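Home | Kitchen | Workshop | Laundry | Garden | About
Search this site Type a keyword Go
Wednesday, October 13, 2021
By Baptiste Bailly

Get your small parts into open bins (and keep the floor clear!)

I finally gave up on jars. For years every screw, hook, hinge and spare toy brick in this house lived in a jam jar with the label half soaked off, and every job started with me tipping one out on the bench and pushing the contents around with a finger. Then my sister passed on a stack of open-fronted plastic bins from Gadow, the hardware store she used to work at, and I have been happily sorting ever since. What a difference it makes to see what you own!

Start on the floor. I know the bench feels like the proper place, but you want room to spread out, and a hard floor gives you plenty. Sweep first, really well, right into the corners. If your floor has a busy pattern, lay an old pillowcase down before you tip out anything smaller than a pea. I lost a set of brass washers on mine for most of April and found them with my heel.

Set the bins side by side with the open ends facing you, and sort into them directly. Big stuff first. It goes so much faster once the brackets and hooks are out of the pile, and by then you can see whether the little things deserve a bin each or can share.

Pick a color for each kind of job and stick to it. Mine go like this:

Black - toy bricks and game pieces
White - picture hooks, cup hooks, anything for walls
Yellow - screws and wall plugs

You can do it any way you like, but write it on a card and tape it inside the cupboard door, or the rest of the family will invent their own system by Friday (mine did, and it involved batteries).

Don't fill them to the lip. Two thirds is plenty, and then you can scoop with your fingers without a shower of screws going over the front. If a bin keeps overflowing you probably own too many of whatever it is. I had 54 cup hooks! I kept 24 and gave the rest to my neighbor, who was delighted.

For washing, warm water and a squirt of dish soap will do it. An old toothbrush gets the grit out from under the front edge. Stand them upside down on a towel overnight, and dry them properly before any metal goes back in - rust spots on plastic are a pain to shift.

While the bins are out, take a minute for the floor as well. Scuffs on a hard floor often come up with a dry tennis ball, rubbed in little circles. Try that before you get the mop wet. 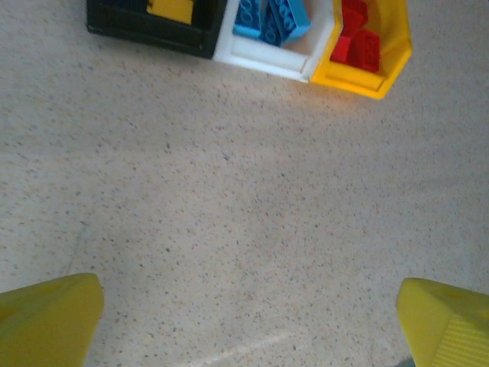

Lining bins up on the floor is fine while you sort, but after that I'd get them onto a rail, says Lostora. We hung ours from a Rollix strip at elbow height, heaviest at the bottom, and I can sweep underneath without moving a thing. Only put up what you use every week, though.

Good point about the rail, and I have one on my list for the wall next to the freezer. Until then mine slide onto the bottom shelf, which is 43 inches wide and takes the whole row with space left over for the drill case.

Next week: paint cans, and how to stop the lids from sticking.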